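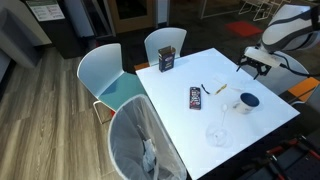

Nghĩa Khổng asked on Friday whether the planner still freezes when it meets something see-through, and I'm happy to say we've made a real dent in that! Clear plastic used to drop out of our depth map completely, so the Wirkico planner would happily route the gripper straight through a cup. I've added a second segmentation pass – it costs us 23 ms a cycle – and of 900 replayed plans only 11 now clip anything. Next up is mugs, mostly handles. I'd like to keep the Sorville budget as it is through June.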